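Fendthorpe's corner shop reopens its doors – and I'm a bit giddy about it

18/06/2020

For immediate release

We've got our shop back! After a long, odd spring of taking orders through the side window, Tinumbridge Community Stores is opening properly again in Fendthorpe, with longer hours, a new delivery round and a much better selection than we had before.

I've been behind this till for 4 years and I've never known a time like it. In April we went from a handful of telephone orders to 300 in one week, most of them scribbled on the backs of old till rolls (my handwriting did not improve as the week went on). People who had only ever popped in for a paper were suddenly ringing up for flour, cat food and birthday candles, and we did our best with all of it. The flour was the hard bit. I'm sorry again to everyone who was promised a bag and got cornflour.

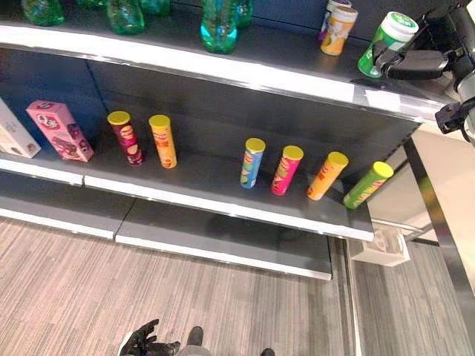

Words by Carol Abbing
Shop manager, Tinumbridge Community Stores

So what's changed? The biggest thing is the delivery round, which we're calling Skidix after the old sledge that used to bring the milk up the hill in bad winters. It's free to anyone in Fendthorpe who would sooner stay at home for now, and 70 households have put their names down already. Ring before noon and your shopping comes the same afternoon. Ring after noon and it comes the next morning, unless you catch me in a good mood.

We've also moved things about indoors. Snacks and drinks have shelves of their own, the bread has come forward to the door, and the greetings cards are where the bread was. You'll walk straight past everything for a week or two. I still do, and I moved it!

The other news is Abera, our new savings club. You pay in whatever you like, whenever you like, and spend it in the shop before Christmas. We ran a small version last year and members put away £719 between them, which bought a good many puddings and at least one enormous ham.

We'll be letting in a few customers at a time, and there's a bench outside if you need to wait – it gets the sun until teatime. Please bring a bag, and cards are welcome for any amount.

To join the delivery round or the savings club, ask at the till or put a note through the door with your name and number. Local papers and newsletters are welcome to use any of this, and I'm happy to chat to anyone who wants to know more. Mornings are best, once the papers are done.

ENDS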